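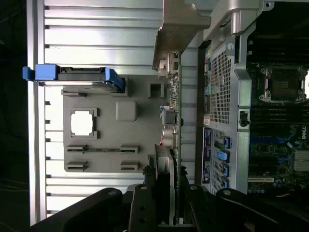

Teaching an arm to find its way around a desktop computer
Student project report, Stekier group
Posted in May

We use cookies to remember your settings. Accept / Manage

When we chose our project back in the autumn, we pictured ourselves spending most of our time on the learning side, and we were quite wrong about that (happily so, as it went on!). Nearly all of it went on gathering examples. Our system, which we named Poneo, learns by copying, so one of us guides the arm by hand through a short movement inside an open workstation while the wrist camera records.

We kept 304 examples in the end, made up of 2,685 separate movements, and threw away 55 more where the guiding was too jerky to be any use to a learner.
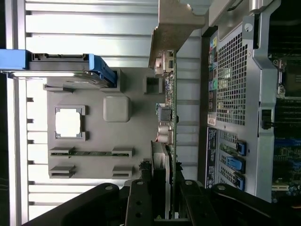 Approaching the drive carrier was the friendliest task to record, as its bright blue plastic is so easy to pick out. The expansion card gave us far more bother. Seen edge-on it is terribly thin, and we found that five starting positions were needed before Poneo stopped drifting off to one side in our tests. We also wish we had varied the lighting sooner, as reflections from the ribbed panel upset the early versions a good deal.

Next term we would like to repeat the Friday sessions with a second computer.

© Stekier group | Contact | Back to top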